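11 May 2026
By Raimonds Sepp and Gunārs Paulauskas
Print this page | E-mail this article

3.2 Cable layout and access to the drive bay

The towers in the Ninitz lot came from offices that had closed or changed equipment. Of the 1,669 machines logged at the Zurkden workshop, we set aside 100 desktop towers for the layout study. Each was opened on the bench and left as it arrived – no cable was moved before the layout had been noted.

We sorted the cables into two groups. Power cables leave the supply as a bundle and split on the way to the board and the drives. Data cables run from the board to the drives and are mostly thinner and flatter. In 80 of the towers the two groups crossed in front of the bay, and a worker had to push at least one cable aside to reach the drive. In the others the cables had been tied back or were short enough to stay clear. Removal took 15 seconds longer on average when the cables crossed.

Color helped less than we had hoped. Workers at the Tasex site were told to look for the data cable first, but its color changed from one maker to the next, and on older machines it was sometimes the same as the power wires. Rivadeneyra, the second site, used connector shape instead and reported fewer wrong pulls in July.

Release parts were the other source of delay. A drive may be held by screws, by a sliding rail or by a tab, and the tab is easy to miss when it matches the metal around it. Colored tabs were found sooner. The tower in Figure 4 has a blue plastic one above the dark drive tray, and its two SATA data cables are light blue, so they are easy to tell from the red, yellow and orange wires of the SATA power connector. We coded tab color and data cable color as separate items, and a tower could score on both. Towers held by screws alone were left out of the tab count and are treated in Section 3.3.

Figure 4. Drive bay and nearby cables in a desktop tower.

Contact the authors | Copyright 2026 | Back to top 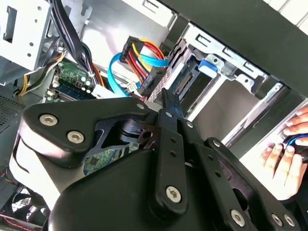
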